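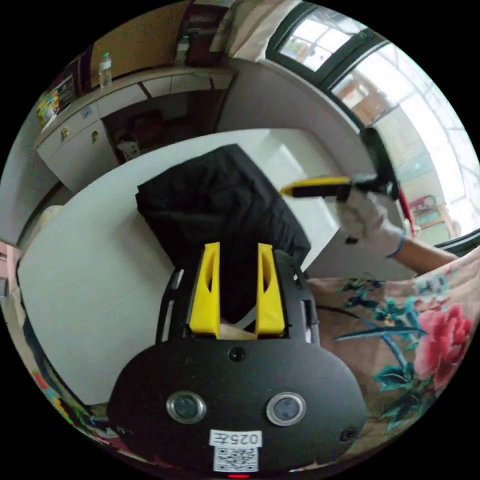

July, by Maricel Ocampo
3 min read
Home · Sewing · Mending · Archive · Contact

Quick one, it's 7 in the morning and I have to leave in 30 minutes.

So the black stuff. Pulled it out to fold it properly, finally, after months of it living in a ball at the bottom of the Edora bag. Black cloth is the worst to fold. Can't tell right side from wrong side, can't find the hem, every crease looks like an edge. Got it on the white table at least — white helps a lot, you can see where the fabric stops.

What I do now: find one corner. Just one. Hold on to it and run the other hand along untill you hit the next corner. Then shake, then lay flat. Fold in half the long way, then again. Don't smooth as you go, smooth at the end.

Slippery kind is harder. Slides off itself the second you let go. Pleats where you dont want pleats. Clips might be the answer, haven't tried.
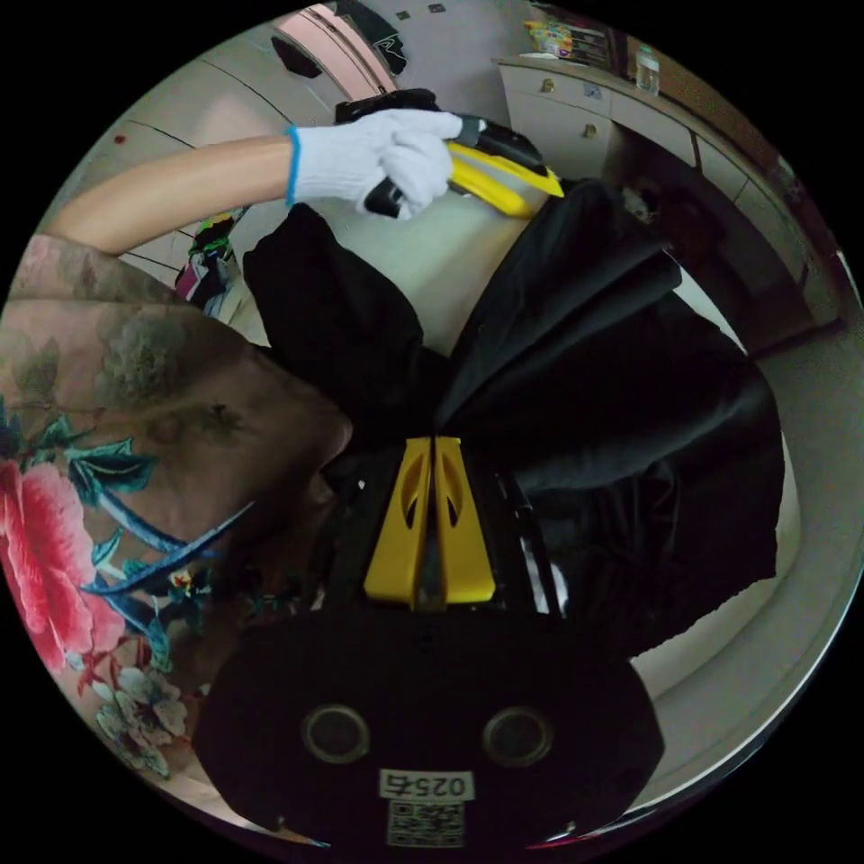 Aniscombe wrote back after my last post that folding is a waste of time with anything slinky and I should roll it on a cardboard tube, same as the shops do. Fair. Tubes take up room though, and my shelf is 23 inches wide. Maybe for the long pieces.

Still to do — the gray lining, and whatever is in the Zanetti box. Tonight, if I'm not wiped out.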